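1/ ok so I finally moved my sourdough operation into the new kitchen in Metholm and I have Thoughts. A thread for anyone baking in a small apartment
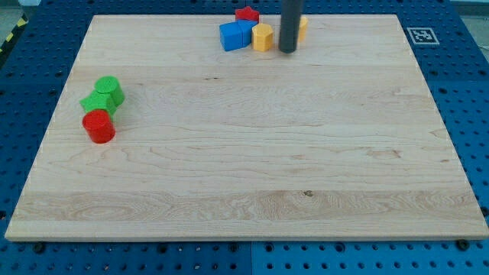 2/ Flour first. I order from Flistis now, the 15 lb bag. Pricey! But the local stuff kept giving me flat loaves and I was tired of crying over them

3/ The new oven runs hot – like, really hot. I bought a cheap thermometer and moved the rack down one. Crust went from charcoal to lovely in two bakes

4/ Big surprise was the starter. Mine (his name is Triler, don't ask) sulked for 11 days after the move. I fed him rye twice a day and he perked right up

5/ Keith Inskip replied to my July thread saying to shape on bare wood with hardly any flour. Tried it on maple and yep, way better grip. Thank you Keith!!

6/ My current dough is 627 grams of flour, a bit of salt, and water until it feels right (sorry, I know, I know). Overnight in the fridge, bake before work

7/ Still can't get an ear on my loaves though. I've tried a new blade, a steeper angle, colder dough – nothing. Ashley Cheetham, if you're reading this, please tell me how you do yours

8/ Next up is seeded rye. Will post the crumb, good or bad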